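Istarero Lettings — Room Safety Checklist
Property: Lakness House, flat 11
Checked: 20 December 2020
Form 1608, second visit

1. Floor clear of trailing rugs and mats — Pass
Marble tile, no mats down. Suggest felt pads under any chair that gets dragged.

2. Door opens fully — Pass
Handle was stiff in November. Now moves freely.

3. Smoke alarm tested — Pass
Battery replaced by Prarketti at the last service.

4. Sockets and switches — Comment
Faceplate by the door has a hairline crack. Replace before next visit.

5. Furniture, shelves and wall hooks — Comment

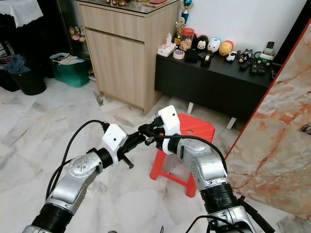
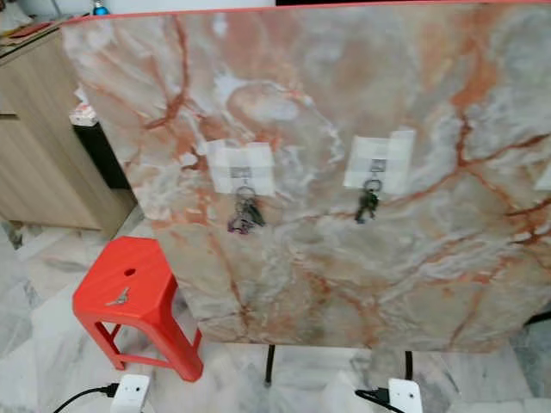 Tall or heavy furniture should stand flat and not rock when pushed at shoulder height. The cabinet was tested with 2 hands and held. Its glass top has small items on it and should carry nothing heavier. Trophies on the black console are best kept back from the front edge, the taller one most of all. The two hooks on the marble-patterned board are adhesive, with tape over the pads, and each has a bunch of keys on it. Acceptable for keys only — no bags or coats. Press the pads monthly and replace any that lift. The red stool is to be used for sitting and not for reaching high shelves.

6. Window catches — Pass
Both lock. Keys labelled.

7. Heating — Fail
Radiator valve weeping slightly. Reported to Vlachopoulos Plumbing, job 13. Keep a cloth under it until the repair is done.

Items 4 and 7 to be rechecked. Item 5 needs no return visit.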